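Workshop notebook: textiles bench
July, Monday, kettle on at 8.40

Mesh bags, round two. I've been looking forward to this one all weekend, which probably says something about my weekends.

Where we left it: the Groltberg bags (plain white, coarse net, the ones with the stiff collar round the opening) did the job but were horrible to close. The slider bit into the net every few centimetres and you had to back it off and start again. Tùng said at the time that it was the net and not the zip, and I said it was the zip. So the point of today was to spend time with a finer mesh and find out who owes whom a coffee.

The new bags came from Jultau. Leaf print, very cheerful, ginkgo leaves in green and yellow. I know the print has nothing to do with anything but I do like having them on the bench! After months of plain white it's like somebody opened a window.

First thing to write down is how the mesh behaves when you handle it. It's soft, much softer than the Groltberg net, and it wants to gather up wherever you take hold of it. Lay it flat, let go, and it stays put reasonably well. Pick it up by one corner and the whole bag hangs off that corner like a wet sock. I spent a good quarter of an hour just picking it up and putting it down, and I'd recommend that to anyone starting with a new fabric. You get a feel for where the stiffness is. On these it's all in the zip tape. The tape is the only bit with any backbone, so the tape is where you want to hold it.
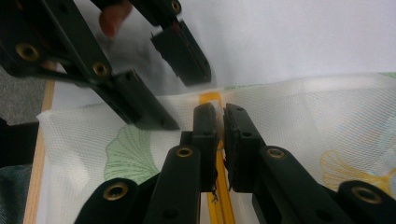

So: hold near the zip, with the other hand keeping the far side taut. If you hold the mesh a palm's width away from the tape you get a fold that creeps towards the teeth as you pull, and then you're back to the Groltberg problem. Hold it close and the fold never gets going. I went back and tried the same grip on one of the old bags and it was better there too, though still not good. Score half a point to Tùng.

Second thing, loading. I'd written "put cloth in bag" in the plan as a single line, and it took up most of the morning. There are at least two ways of doing it. You can open the mouth wide and drop the cloth in, and then it sits right behind the zip and bulges up against the teeth. Or you can push the cloth up to the closed end first, leave the zip end slack, and only then bring the two sides together. The second way is slower to load and far quicker to close. I did both several times over and there's no contest.

The cloth is one of the blue-grey ones from the bottom drawer. It's a nice one to work with as it stays bunched where you put it. I tried a thin tea towel as well, and it slid back down to the opening every time the bag was tilted. If you want to be kind to yourself, start with the blue-grey.
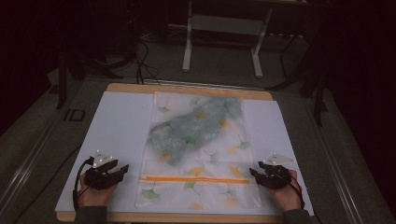
Cloth up at the far end, zip end kept clear.

A few notes on the bench itself while I remember. The pale board is staying. I was against it when it went on (one more thing to wipe down) but having a light surface with an edge round it makes such a difference with see-through fabric. On the bare grey table I kept losing track of where the mesh ended. The rim is handy too, a small thing to square the bag up against before you start. Please don't tape anything to the surface, the last lot of tape left a ridge and I was ages getting it off with a thumbnail.

Lengthways is better than sideways. With the zip end nearest you, your hands fall either side of it and you can look straight up the bag to where the cloth is. Turned sideways, the zip is off to one side and you end up leaning. My shoulder noticed after the first hour.

Lunch. Tùng Ngô came by with noodles from Thái and had a go with the bag between mouthfuls, no instructions given. He loaded it the wrong way (mouth wide, drop it in), swore at the zip, emptied it and then pushed the cloth up to the end without my saying a word. I was so pleased! It means the second way is findable, and we don't need to write a page of explanation for the next person.

He also had a good idea about the corners. If you smooth the zip end flat with the side of your hand before you start closing, the mesh under the tape lies down and stays down for long enough to get the slider going. I'd been fussing at it with fingertips. One sweep does it. Adding that to the routine from tomorrow.

Prices, as I'll be asked. The Flundeck people quoted 2,990 for a full box of 228, which is far more laundry bags than any of us will see in a lifetime, so I've said no for now. I've asked whether they'd split a box. If they will, I'd like five of the large and three of the small and we'd be set until the winter.

Things that still bother me:

The mesh snags on anything rough. I caught it on my watch strap and pulled a thread near one of the green leaves. Not a hole, but a visible line. Watches and bracelets off, me included.

The slider likes to stop just short of the end. Almost closed looks the same as closed from where I'm sitting. A fingertip run along the tape tells you straight away, so do that before lifting the bag.

Haven't tried two cloths in one bag. I suspect the closed-end trick stops working once the bag is more than half full, but I'd love to be wrong.

Tomorrow: same bag, same cloth, then the small size if it turns up. I'd also like to try turning the bag inside out before loading, so the seam is on the outside and the cloth has nothing to catch on going in. Tùng thinks it won't matter. Coffee is riding on that one as well.

Bag and cloth are on the shelf by the sink. Leave the zip open, please, it's easier on the tape.

4 comments
Shared 2 times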